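Bike courier wanted for city deliveries – Honside

Print this page | E-mail this page

Honside is looking for one more rider to join the parcel round we run out of our depot on Trevor Street. The job is 21 hours a week, spread over four mornings, starting at 7:30 a.m. You would carry small parcels, lab samples and documents between offices, two clinics and the train station.

We supply a Poltora cargo bike, rain gear and a phone mount. You may ride your own bike on light days if it has working brakes, fenders and lights front and rear. Repairs to our bikes are done in the depot, but you should be able to change a tube on the street.

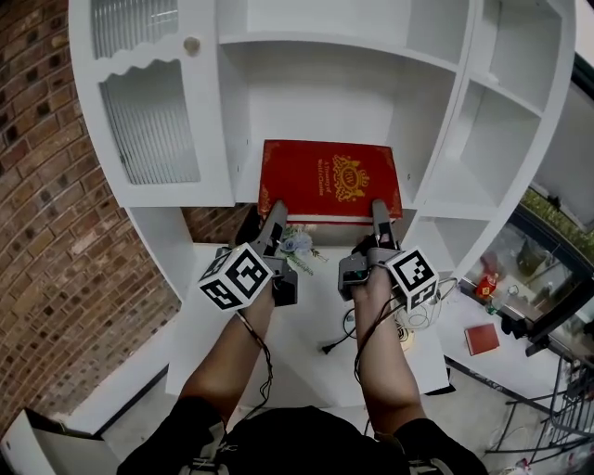 A normal shift is 13 stops, with more in the weeks before the holidays. The round is mostly flat – the one real climb is the bridge ramp, and you will do it loaded. We ride in all weather except ice.

You need to be 18 or older, know the city streets fairly well and be comfortable riding in traffic. Courier experience is helpful but not required. New riders go out with one of us for the first two weeks, at full pay.

Pay is by the hour, not by the drop. Hours are logged in Stimo and paid every second week.

To apply, send a short note about your riding and the mornings you can work. Please put job number 2543 on it. Applications are open until the end of July.

Print this page | E-mail this page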